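4.2 Exposure handling and path segmentation at night

The path follower in Tukico takes its input from a single camera set behind an opening in the body housing. During daytime runs the automatic exposure loop was left at its default settings. At night the same loop reacted to lamp heads and darkened the ground to the point where the segmentation network, Plavau, lost the verge. We therefore meter only on the lower part of the image and let the lamps saturate. A static mask, computed once per robot, removes the housing before both metering and inference.

The network was fine-tuned on 2,210 labeled images, of which 516 were recorded after dark. Labels cover three classes – paved surface, verge and other. Saturated regions above the horizon are assigned to the third class and carry no weight in the loss. The planner receives the two path borders as polylines and updates them at 30 Hz.

Border confidence is computed separately for the left and right sides, as the two are seldom lit equally well. Where one border falls below threshold, the planner holds the last estimated path width and tracks the other side alone. Figure 6 is typical of the input: the lamp head is blown out to a round bloom, yet the pale paving stays separable from the darker grass on its left, and the housing takes up both sides of the view. The faint streaks in the sky lie outside the metering region and have no effect on exposure. The distant lights are also ignored in the current version, although a row of lamps could serve as a weak heading cue – we leave this to later work.

Figure 6. Onboard view of a lit path at night, before masking.
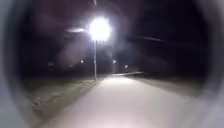
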